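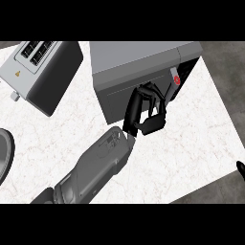 The Kitchen Arm: Gallery of the Build

Print this page | E-mail this page

Welcome to the gallery of our kitchen arm. It is a project of the Imonis workshop, a shared place where seven of us rent benches and pay together for the heating. The arm is called Vallura. On this page I collect the pictures of the work as it goes, with a line or two for each. At this moment there is one picture, the one at the top, and more will follow when the pages are ready. I write in English so that the people from the Wadermont group can also read it.

Last change of this page: November 2022

1. At the microwave door

The simulated kitchen, with the gripper up at the microwave and the fingers close to the handle. The handle sits at a slant on the dark control panel, and this small angle has cost me more evenings than all the rest of the kitchen.

The toaster on the left has its own task, which is to press the lever down. We do not train it yet. I left it on the counter so that the arm must learn to pass beside it.

Some notes to the picture

The door task is simple to say: go to the handle, close the fingers, pull the door until it is open by 30 degrees, let go. We count a run as good only if the toaster has not moved. In the first version I forgot this rule, and the arm found a very direct way to the microwave -- through the toaster.

Each run may take 15 seconds. At the start of the year we allowed more, but then the arm made long and strange circles before it touched anything, and to watch them was tiring.

Until now we have saved 1,471 runs of the door task. I look at the bad ones first. Most of them go wrong in the last few centimetres, when one finger meets the handle earlier than the other and pushes the wrist to the side. A slower approach helps. Softer finger pads in the model helped also, but I am not sure that I have chosen the friction correctly, so please do not copy my values without a test.

The counter is a model I made myself, marble with a light pink vein. A friend of the workshop asked why I spent time on the marble. I like it, and it is my free time.

The real bench

In the workshop we have a bench with an old microwave screwed to a board, and the arm will be mounted next to it in January. The controller box is from the Tripathi kit, which we bought second-hand together with a bag of cables. Two of the cables were broken -- check yours before you solder anything.

We have put aside 300 euros for the mount and the emergency stop. If somebody has a steel plate with the thickness of 10 mm or more, I will gladly come and fetch it.

Questions about the model files can be left under this page. I answer slowly, but I read all of them.

Comments (6) | Shared 15 times

Print this page | E-mail this page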